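The best desk I have ever worked at isn't a desk. It's a long brown table in the upstairs corridor at Plevthorpe, where the old seed company had its offices, and you can't reserve it. You just turn up with your stuff and claim a stretch of wood.

I first went there last December to write about Annatjie Motaung, who restores furniture in the ground-floor workshop, and I ended up talking with her for most of an afternoon about tables. She loves them more than chairs (chairs, she told me, are all complaint) and she has strong feelings about what people put on them. Her rule for a shared table is that the wood should get to show. Cover it end to end with cloths and trays and organizers and you might as well have bought a sheet of board!

She found the corridor table at the Engelbrecht estate sale and paid 340 dollars for it, then spent 400 more getting it home and up the stairs. It took 5 people and the removal of a door. Gerrit Mathebula, who rents the room at the top of the landing, still has a dent in his door frame from that morning and shows it to visitors with some pride.
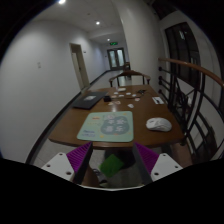 Mouse pads are a subject I could go on about for pages. For years I thought of them as office leftovers, the gray rectangles that came free with a monitor, and then I started spending time at Plevthorpe and saw how much personality people squeeze into them. The pale mint-green one near the front edge has won me over completely, with its cloud-shaped patch, its big characters in two rows and the little cartoon figure perched at the upper left. It's cheerful without shouting. And against all that polished brown, the color is lovely, the way a green saucer looks good on a dark counter. Nokuthula Venter, who designs greeting cards a few doors down, keeps a drawer of old promotional pads and swaps them in and out according to her mood. Her current favorite came from a paint store called Stanesix and has a pelican on it.

I asked her whether she ever wanted a bigger one, the kind that runs under the keyboard and everything else. She made a face. A small pad marks out a place to work and leaves the rest of the table free for whatever turns up, and on a table this long, plenty does. Paper, mostly. Sample tags, receipts, cards with one idea written on the back. Kelly Batista spreads hers out in the evening and moves them around until an order suggests itself, and I've stolen the habit for planning articles. This one began as a handful of scraps on the same wood.

The finish gets asked about more than anything else. Annatjie used a hard wax called Priltley, 4 thin coats, with a night between each. She rounded the front corners a little further, too, after catching her hip on one of them, and I'm grateful every time I squeeze past with coffee. When the ceiling lights are on, the top picks them up in long soft glows. Thabiso Jacobs says this makes it hard to read a laptop screen at the middle of the table, so he sits at the far end and leaves the shiny part to the rest of us.

I went home and cleared my own desk that week. The lamp stayed, and so did one mouse pad, a faded blue thing from a ferry company that I'd had in a closet since college. I can see oak again for the first time in years, and I keep running my hand over it between paragraphs.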